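Workshop notebook – memory bench, Brulgate site
5 August entry, written up from bench notes

Date of work: 5th August
Unit: desktop tower, asset 48, Gulline refurbishment lot
Entered by: Eduardo Pangilinan

The purpose of the session was to settle the bench layout for memory work on the Gulline lot before the remaining towers are brought up from storage. The lot consists of 20 desktop units, all to be checked, fitted with tested memory and returned under the Thampi agreement. Asset 48 was selected as the working unit for the layout.

The case was placed on its side on the slatted aluminum table with the side panel off. Access to the two black memory slots is satisfactory in this position. The cables from the power supply cross the middle of the case and should be kept clear of the board before any module is handled. The drive cables on the right may be left as they are.
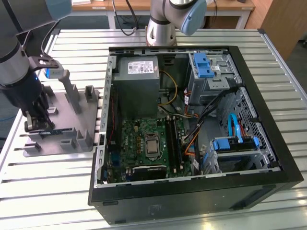 Asset 48 on the bench, side panel removed, component fixture at left.

The gray plastic fixture is to remain on the left of the table. Placing it to the right was considered and rejected, as the drive bays are on that side and the reach over them is awkward. Staff are reminded that modules are to be held by their edges and that the wrist strap is to be worn whenever a case is open.

Two points on the case itself. The processor retention bracket is not to be opened during memory work; a separate sheet covers the processor. The expansion card near the lower edge of the board stays seated unless the work order states otherwise.

The second item was the light gray panel with the raised holders. The present proposal is to assign the narrow slotted holders to modules awaiting test and to leave the wider, shallow ones unassigned until the Jirkaline parts have been measured. No labels have been applied under this proposal – the wording should be agreed first, and the printed set ordered in one batch.

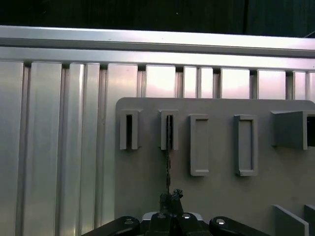 Thampi asked that tested and untested modules never share a panel, even for a short time, and would prefer a second panel to any system of labels. The point is accepted in principle. A second panel will be requested with the October order, and until then tested modules go directly into antistatic bags.

Open items:
Measure the Jirkaline parts against the shallow holders.
Add the cable note to the bench sheet.
Confirm whether the bag stock (1000 on the last count) covers the Gulline lot and the following one.
Record the memory slot order for asset 48 before the case is closed.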